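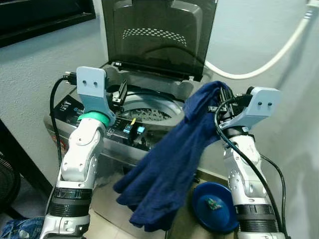 Fig. 4. Top loader with the tinted lid fully open.

Section 4: Dosing for hard water

Revised January 17, 2018

Most of the trouble reported in the Horkcombe supply area (grey whites, stiff towels, a sour smell from the drum) gets blamed on hard water, and most of it is cured by measuring the detergent. The water here is hard enough to matter. It is not hard enough to justify everything sold on the back of it. Work through this section before you buy a softening tablet, a magnetic collar for the pipe or anything else with a picture of a sparkling tap on the box.

4.1 Before you start

You will need:

A pack of Hsueh test strips, or any other strip that reads total hardness
A clean glass
A measuring spoon or a marked scoop
The detergent you normally use, in its own packet

Note: The scoop in the box was supplied by the people who sell the detergent. Check its markings against a kitchen measure once. Some have a line for a normal load so far down the side that it is easily missed, and the full scoop is much more than anyone needs.

4.2 Test the water

1. Run the cold tap until the water is properly cold. Use the tap nearest the washing machine. If the house has a softener, make sure you know whether that tap comes before or after it.

2. Fill the glass.

3. Dip a strip for as long as the packet says, take it out and hold it level. Do not shake it.

4. Compare the colour with the chart in daylight. Under a yellow kitchen bulb every strip looks one shade worse than it is.

5. Repeat with a second strip. If the 2 readings disagree, throw both away and open a new pack. Strips left in a steamy room go off long before the date on the tub.

6. Write the result inside the cupboard door, where you will see it when you measure.

A reading below 200 parts per million does not call for a softening product in an ordinary wash. Go to 4.3. A reading above that may be worth treating, but go to 4.3 anyway, and come back to 4.5 only if the washing is still poor.

Note: Water companies publish a hardness figure for each area. It is an average, and your street may be fed from somewhere else for part of the year. In Horkcombe the December reading and the summer reading can be far enough apart to put a household in a different band. Test it yourself.

4.3 Set the dose

1. Find the dosing table on the detergent packet. It is usually on the back, in the smallest print.

2. Pick the column for your hardness. Do not pick the next one up to be safe. The table was not drawn up by somebody trying to save you money, and there is plenty of slack in it already.

3. Pick the row for lightly, normally or heavily soiled. Office clothes worn for one day are lightly soiled. Gardening trousers are heavily soiled. Very little else is.

4. Measure that amount with a level scoop.

5. Put it where your machine's own instructions say to put it. In some top loaders that is the dispenser and in others it is the bottom of the drum before the clothes go in. Advice from the internet on this point is worthless unless it names your model.

Caution: Do not add extra powder part-way through because there are no suds to be seen. Modern powders are made to foam very little. Foam tells you nothing about cleaning, whatever the advertisements used to show.

4.4 Load size and the dose

The dosing table assumes a full normal load, and this is where many careful people go wrong. Half a load does not need half the powder, as the machine may use nearly as much water to wash it, and an overfull drum cannot be put right with more. Judge the size before anything goes in. A round laundry basket like the blue one here, heaped with dark clothing, tells you less than you would think, because clothes thrown in any old how take up a lot of air. Press the pile down with your hand first. Dark things also deserve the lower end of the dose, whatever the water reading, as undissolved powder shows on them as pale streaks and is then mistaken for limescale.
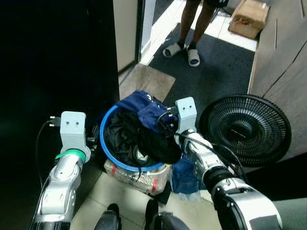 To find out whether those streaks are powder or scale:

1. Rinse the marked part under a cold tap and rub it. Powder comes away.

2. If the mark stays, dab it with white vinegar and wait. Scale loosens slowly.

3. If neither works, it is probably wear or faded dye, and no product on the shelf will bring it back.

Caution: Never use vinegar with bleach, or on a garment that has been bleached and not rinsed. The fumes are dangerous.

4.5 Softening products, if you must

Pumska tablets, and the many like them, do bind some of the hardness in the water. We do not dispute that. What we doubt is the claim that every wash needs one. Most decent powders already contain a softening ingredient, so a tablet on top often repeats work that has been paid for. Liquids usually contain less of it. If you use a liquid and your reading is high, try changing to powder before you try a tablet.

To give a product a fair trial:

1. Choose one kind of wash, such as towels, and keep to it.

2. Wash for 2 weeks with the measured dose and no tablet.

3. Wash for the same length of time with the tablet, using the dose for soft water. Keeping the old dose as well tells you nothing.

4. Dry everything the same way throughout. Towels dried outdoors in a wind feel softer than towels dried on a radiator, and the tablet will get the credit.

5. If you cannot tell the towels apart, stop buying the tablets.

Magnetic and electronic collars: we know of no trial in a home laundry that would persuade us to fit one. The Vuredach collar comes with a money-back offer. Read its conditions first, in particular who pays the postage.

4.6 Clearing old residue

A machine that has been overdosed for years will smell, and may leave grey flecks on clean washing for a while after the dose is put right. Do this once, then again only if the flecks return.

1. Empty the drum and check for socks.

2. Put in one normal dose of powder. Use a biological powder with bleach in it, and leave out the fabric softener.

3. Run the longest programme at 60 degrees. If your machine fills only from the cold tap and has no heater, use the hottest programme it offers and expect less of it.

4. Wipe under the rim of the drum and around the lid, where the residue gathers and the water does not reach.

5. Leave the lid open until the inside is dry.

Caution: If there are small children or pets in the house, keep the room shut while the lid is up.

Special drum cleaners are sold for this job. Compare the ingredients with those of your powder before paying for one.

For drain smells that remain after this treatment, see Section 5.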